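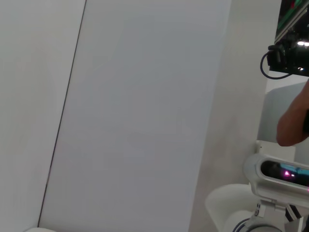
Temps de lecture : 3 min

La société Zillmont a présenté le 29 nov. 2021, dans son atelier de démonstration, le poste robotisé Niven, destiné aux ateliers de conditionnement et de petite mécanique. Notre service technique a été convié à cette journée portes ouvertes en vue d'un éventuel équipement de la plateforme Lisora. Le présent avis porte sur la version de démonstration, dont la configuration pourra différer de celle livrée.

La présentation était conduite par M. Baltasar Olmedo, responsable des essais. Les visiteurs, au nombre de 23, ont été répartis en deux groupes. Chacun a pu assister à un cycle complet de prise et de dépose, puis à une reprise après arrêt volontaire.

Prise en main. L'interface Somen est sobre et correctement traduite. L'apprentissage d'une trajectoire par guidage manuel a demandé 8 minutes à un opérateur qui découvrait le matériel. Les messages d'erreur restent en revanche trop laconiques, et la documentation remise, qui compte 136 pages, ne comporte pas d'index.

Conception. Le capotage blanc aux formes arrondies facilite le nettoyage. Le passage des câbles appelle davantage de réserves : plusieurs d'entre eux courent à l'extérieur, en arc, à proximité du support articulé. Un gainage complet serait souhaitable dans un environnement poussiéreux. M. Olmedo a indiqué qu'une option en ce sens était à l'étude depuis septembre.

Fonctionnement. Sur les 35 cycles suivis par notre groupe, deux ont nécessité une intervention, l'une et l'autre à la suite d'une pièce mal présentée. Le niveau sonore permet de converser normalement à côté du poste. La reprise après arrêt impose toutefois un retour à la position d'origine, ce qui pénalise les séries courtes.

Avis. Le poste Niven convient à des tâches répétitives sur des pièces de format stable. Nous émettons un avis favorable, sous réserve de la protection des câbles et d'un essai sur site avec nos propres références. Les demandes de précisions sont à adresser à M. Emiliano Requena, au service technique.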